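Home Forums Learning & Control Surgical Robotics Search Register Log in

Thread: Autonomous suturing - does the needle re-grasp result hold up?

kgrzyb_ctrl
I have been trying to reproduce the needle re-grasp result from the Semcombe preprint and would like to compare notes. Short version for anyone who has not read it: they train one policy by imitation on teleoperated demonstrations of interrupted stitches, relative end effector actions, action chunks, no kinematic calibration between the arms and the camera. Training set is 3379 demonstrations. They report 114 completed stitches before the first one that needed a human takeover.

My numbers are much worse. Same architecture as far as I can tell from the appendix, same relative action representation, chunk length 40. The policy picks up the needle without trouble and moves to the wound. It then fails at the handoff between drive and pull: the left tool takes the needle tip but at a bad angle, and the right tool cannot recover a usable grasp for the next stitch. Has anyone got past this?

pulleywear
What camera are you using, and how many demonstrations?

kgrzyb_ctrl
Endoscope only, left channel. Demonstrations are well under theirs, a few hundred. I don't think volume is the whole answer. The loss is flat and the open loop predictions on held-out episodes look fine.

pulleywear
Open loop prediction on held-out episodes tells you almost nothing for this task. The held-out episodes are all good grasps, done by the same operators. The first time your policy takes the needle five degrees off, it is in a state that no demonstration contains.

Check whether their set includes recoveries. I read that appendix as saying a share of the episodes start from a deliberately bad grasp. It is one sentence, under the table of hyperparameters.

A_Harahap
Arif Harahap here. I run the bench at Jelstead and we have a partial replication, so I can add some data.

pulleywear is right about the recovery episodes, but I would put more weight on the action representation. Cable-driven arms of this type have joint readings that disagree with the true tip position, and the error changes with load and with direction of travel. If you predict absolute tip poses you inherit all of that. If you predict motion relative to the current tip, most of it drops out over a short horizon. Over a chunk of 40 steps it does not all drop out. We went to executing the first 10 steps of each chunk and then predicting again. Handoff failures fell by more than they did from any amount of added data.

kgrzyb_ctrl
I am executing the full chunk. That is a cheap thing to change. Did you see jitter at the chunk boundaries?

A_Harahap
Some. Temporal averaging removed it but also softened the needle drive, which then stalled in the thicker pads. We left the averaging off and accepted the jitter.

Van_der_Loop
I will be the one to object. A count of completed stitches is a poor metric and I wish people would stop leading with it. "Completed" in that preprint means the thread passed through both lips and a knot was tied. It says nothing about bite depth, spacing or tension. A policy could place every stitch too shallow and score perfectly.

The Van Hecke group measured bite depth on sectioned pads and I would like to see the same here. Until then I regard the result as a manipulation demo.

A_Harahap
Fair on bite depth, and we do not have sections yet. Spacing and lip position can be scored from the endoscope view, and we do that for every run. I don't agree that it is only a demo. The policy has to handle needle, thread and a surface that deforms when it is pulled, and it does so without a model of any of them.

pulleywear
"Without a model" is doing a lot of work there. It has a model, it is just in the weights and you can't inspect it.

A_Harahap
Agreed, I meant no explicit tissue model.

Van_der_Loop
What is your scoring procedure for spacing? If a person draws the lines, I would want to know whether that person knew which policy made the run.

A_Harahap
Two raters, blinded to policy version, marking entry and exit points for each stitch. Where they disagree by more than the needle diameter a third person decides. It is slow. We tried a segmentation network from the Pratis toolkit and dropped it, as specular highlights on the surface were marked as thread.
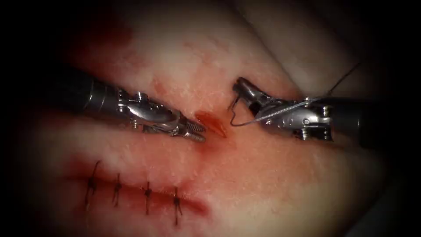 Approach pose is the variable I would look at next, before anyone changes the network. The state to log is the one with the needle held and the tip over the wound but nothing driven yet, since every later error can be traced forward from it. In the view I have attached, the right tool holds the curved needle with its point just above the small open cut, and the left jaws are closed and sitting by the left lip of the cut. The longer incision at lower left already has four interrupted stitches in it, fairly even in spacing, and that row is what the raters work from. I can't read bite depth from it, so Van_der_Loop's objection stands.

kgrzyb_ctrl
Useful, thanks. My approach pose is different. In my runs the left tool stays well back until the drive is over, then comes in fast. I suspect that comes from my operators and the policy has learned it faithfully.

pulleywear
That would explain your angle problem. With the left tool coming in late, it has less time to correct. I would recollect with the left tool parked near the wound and see what changes before you touch anything else.

Also consider how much the suture hides. Where the thread runs across the front of the wrist, as it does in Harahap's view, you lose part of what the policy would use to estimate grasp angle. A wrist camera helps, if you have room to mount one.

Van_der_Loop
A wrist camera is fine on the bench and useless through a port. If the claim is about surgery, the sensing has to be what a surgeon would have.

pulleywear
The claim in the thread title is about re-grasp. I would take the wrist camera as an ablation. If it closes the gap, you know the failure is perceptual. If it does not, you have saved yourself a month of tuning the image encoder.

A_Harahap
We ran that ablation. Wrist views helped pickup a lot and the handoff only slightly. My reading is that the handoff is limited by compliance in the grasp: the needle rotates in the jaws as it meets resistance, and by the time that is visible the angle is already wrong. I don't have force sensing at the tip so I can't prove it.

kgrzyb_ctrl
Motor current?

A_Harahap
Too much friction in the cables to be of use. We gave it as an extra input and the policy got worse, probably by fitting to the wear state of one particular instrument. Swap the instrument and performance dropped again.

kgrzyb_ctrl
Update after changing one thing. Same checkpoint, executing 10 of 40. Handoff still fails, but now it fails late: the left tool makes a second attempt at the needle in most runs, which it never did before. No recovery episodes in my data, so I did not expect that. I will recollect with the parked left tool and post the table in September when the bench is free again.

Van_der_Loop
Please section a few of the pads when you do. Even a small number would be more than we have now.

kgrzyb_ctrl
Will do. If you have the Van Hecke sectioning protocol, send it over and I will follow it so that the depths are comparable.

Van_der_Loop
Sent by private message. Note that they ink the thread track before cutting.

Related threads
Relative vs absolute actions on cable-driven arms
Chunk length and re-planning rate, collected results
Thread segmentation under specular highlights
Collecting recovery demonstrations: how bad should the start state be?
Instrument wear and policy drift
Knot tying as a separate policy or part of the same one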